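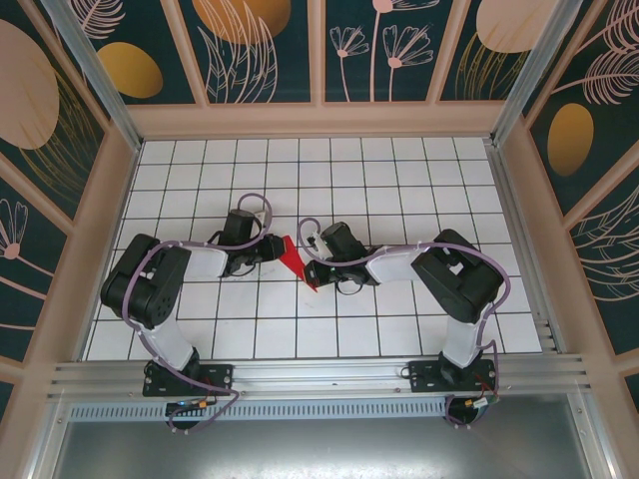
OK, I have been promising a thread on paper folding for ages and tonight I'm doing it. Mostly history, some gossip from our club, one dumb thing I did with a gum wrapper. Settle in!

I started at 12 with a library book that was missing its middle pages. So for years I could fold the first half of a crane and the last half of a frog. I did not mind one bit.

The thing that got me back in was Ornella Messina's Saturday-morning-style class at the Foltville library (it's in the evening, but it has that cartoons-and-cereal feeling). She hands you a square, says "corner to corner," and then just lets you wreck it.

My first real lesson from her: crease with the back of your fingernail, then go over it again. I had been petting the paper for years. Everything I made looked sleepy.

Second lesson -- stop buying fancy paper. I had 67 sheets of the good patterned stuff in a drawer and was too scared to touch any of it. She made me fold a boat out of a pizza flyer. Great boat.

Let's talk planes, though, because planes are where people get loud. Agata Pellegrini swears by a blunt nose and wide wings. Pierina Donati folds hers so narrow they look like darts. They have been arguing since before I joined and I love every minute of it. 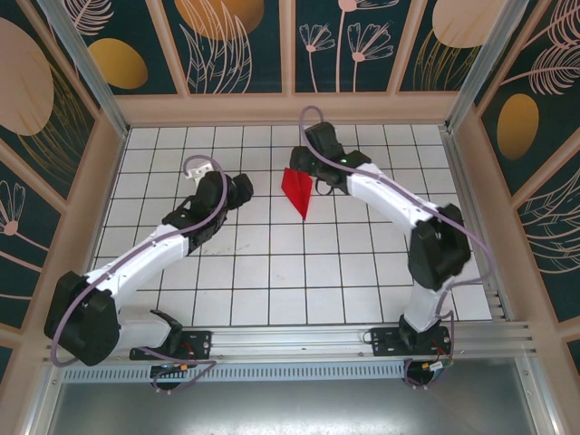 Foltville, July

Back with part two! I'm on the porch with iced tea and a stack of junk mail, so life is good.

A few of you asked about grain. Yes, paper has one! Most sheets bend more easily in one direction. Roll a sheet gently each way without creasing it and feel which way fights you. I fold my planes with the long center crease running along the grain and they come out so much crisper.

Pierina wrote to say her darts are "misunderstood." Noted, Pierina.

Gum wrapper story: I tried to fold a crane from one while waiting at the dentist. Got all the way to the neck, sneezed, never found it again. If you go to the dentist on Guerra Street, look under the fish tank.

Our club is up to 354 cranes on the big string for the library window. Nives Vitale is threading them and she has opinions about color order. Strong ones. Bring her blues.

If you want to start, start with the cup. Five folds or so, and you can drink out of it if you're quick!

Next up: boxes with lids. I have so many feelings about lids.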